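Qui sommes-nous ? – Grokinby, le vestiaire qui circule

Trier, suspendre, faire passer. C'est à peu près tout ce qu'on fait.
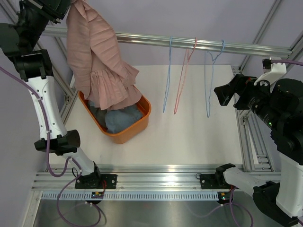 Grokinby est une petite association de vêtements d'occasion. Un local au rez-de-chaussée, une arrière-salle pour le tri, une réserve trop petite (elle l'a toujours été). On reçoit des vêtements, on les regarde un par un, on suspend ce qui peut l'être, on plie le reste. Ensuite vente à petit prix, prêt pour les grandes occasions, ou don direct aux familles qui nous sont adressées.

Cette page a été réécrite un peu vite, l'ancienne avait trois saisons de retard. Si une info vous manque, écrivez-nous.

D'où ça vient

Au départ, une penderie partagée dans une cage d'escalier. Les voisins y laissaient des manteaux d'enfants, d'autres les prenaient. Puis des robes. Puis des sacs entiers le dimanche soir, sans mot, parfois sans fermeture non plus. Il a fallu un local. On l'a trouvé en novembre, sans chauffage le premier mois, et on a trié en écharpe.

Le nom ne veut rien dire de particulier. C'était écrit au dos d'un vieux cintre en bois retrouvé dans le premier lot, on l'a gardé.

Aujourd'hui nous sommes 9 à nous relayer dans l'arrière-salle, plus les coups de main du samedi. Personne n'est du métier à l'origine, sauf deux anciennes retoucheuses qui nous ont appris presque tout le reste : lire une étiquette, sentir une couture qui va lâcher, repérer un col déjà retourné.

Le tri, comment ça se passe

Chaque sac est vidé dans un bac. Un seul bac à la fois sur la table, sinon tout se mélange et on recommence. On sort une pièce, on la secoue, on la tient par le haut à bout de bras. C'est là qu'on voit si elle tombe bien, si l'ourlet est régulier, s'il manque un bouton.

Trois issues possibles :

Le cintre. Robes, chemisiers, vestes, tout ce qui a des volants, des plis, une manche froncée. Une robe à volants pliée en quatre, il faut la repasser avant de la vendre, et le repassage c'est long. Donc on suspend tout de suite.

La pile. Mailles, jeans, tee-shirts, pyjamas. Les mailles jamais sur cintre, les épaules se déforment et ça ne revient pas.

Le bac de reprise. Ce qui est taché, décousu, ou ce qu'on ne sait pas nommer. On le rouvre le mardi, à deux, avec une bonne lampe.

Le reste part au recyclage textile. Le moins possible, mais il y en a, autant le dire.

Les cintres, un sujet sérieux

On nous demande souvent pourquoi on refuse certains cintres. Alors voilà. Les cintres fins prennent peu de place sur la barre et vont très bien pour les chemisiers et les robes légères. Pour les manteaux il nous faut du large, du solide, avec de vraies épaules. Les cintres à pinces : oui, toujours, on en manque tout le temps. Les cintres cassés recollés : non merci, ils lâchent un samedi sur deux.

Pas de code couleur. On a essayé (une couleur par taille), ça a tenu 19 jours. Les clients raccrochent où ils veulent, et ils ont bien raison. Maintenant la taille est sur une étiquette en papier, attachée au col, point.

Autre règle maison : les crochets tous dans le même sens, ouverture vers le mur. Ça parait maniaque. Essayez de décrocher une brassée de robes avec les crochets tête-bêche et on en reparle.

La barre ne doit jamais être pleine. On laisse toujours de quoi glisser une main entre deux vêtements. Quand ça coince, on retire les pièces qui sont là depuis le plus longtemps et elles passent au prêt ou au don.

Ce qu'on propose

La boutique – deux après-midi par semaine et le samedi matin. Prix affichés, pas de négociation, c'est déjà tout petit. Cabine au fond à gauche, le rideau ferme mal, on va s'en occuper.

Le prêt de tenues – mariages, baptêmes, entretiens, spectacles d'école. Vous gardez la tenue 5 jours, vous la rapportez propre et sur son cintre. Caution modeste, rendue au retour. Les robes roses partent en premier au printemps, pensez à réserver.

L'atelier Foley – on y apprend à recoudre un ourlet, changer une fermeture, refroncer un volant qui s'est défait. Petits groupes, machines sur place. Apportez votre vêtement, même raté, surtout raté. Inscription au comptoir.

Le Bunstead – c'est le nom de notre tournée de collecte. Un utilitaire, des bacs empilés à l'arrière, un passage par quartier selon le planning affiché en vitrine. Pour les personnes qui ne peuvent pas porter leurs sacs jusqu'au local.

On travaille aussi avec Jakura, l'atelier voisin, qui récupère nos chutes et nos tissus sans avenir pour en faire des housses et des chiffons. Rien de compliqué, un bac leur est réservé près de la porte, ils le vident quand il déborde.

Donner : ce qu'on aime recevoir

Des vêtements lavés et secs. Vraiment secs, un sac humide gâte tout le lot en une nuit.
Des chaussures attachées par paire.
Des manteaux de septembre à février, pas en juin, on n'a pas la place.
Des robes habillées toute l'année.
Des cintres à pinces (on insiste).

On ne prend pas les sous-vêtements portés, les oreillers, les couettes, les uniformes avec insigne. Pas de sacs déposés devant la porte non plus : s'il pleut c'est perdu, et le trottoir n'est pas à nous.

Videz les poches avant ! On a trouvé des clés, des tickets, une dent de lait dans un mouchoir. On garde tout dans une boîte au comptoir pendant 2 mois.

Notre façon de voir

On aime les choses bien rangées mais on n'est pas un magasin. Un vêtement froissé peut être très beau. Un vêtement très beau peut rester sur la barre tout l'hiver et plaire enfin à quelqu'un en avril. On ne juge pas ce qui arrive, ni l'état, ni le style, ni la quantité. On demande juste que ce soit propre.

Les prix sont les mêmes pour tout le monde. Les bons de don sont utilisables à la caisse comme un paiement normal, même ticket, même sac. On y tient beaucoup.

L'argent de la boutique paie le loyer, l'électricité, le fil, les aiguilles et l'essence de la tournée. Les comptes sont consultables sur place, dans le classeur gris.

Venir nous aider

Pas besoin de savoir coudre. Il faut aimer être debout et ne pas craindre la poussière. On commence en général par le pliage, ensuite le tri, ensuite la caisse si ça vous dit. Une séance d'essai dure environ deux heures, café compris. Les ados sont les bienvenus avec un adulte, les stages de découverte aussi, prévenez-nous un peu à l'avance.

En ce moment il nous manque surtout du monde le samedi matin et quelqu'un d'à l'aise avec les machines à coudre anciennes, la nôtre saute des points depuis la rentrée et on à tout essayé.

Prochaine matinée portes ouvertes : vendredi 4 avril. Visite de l'arrière-salle, démonstration de pliage, barre à prix libre. Entrée par la cour.

Nous écrire

Par le formulaire du site, ou un mot dans la boîte aux lettres. On répond en fin de semaine, parfois avant. Pour les prêts, indiquez la taille, la date de l'évènement et si vous avez besoin d'une retouche.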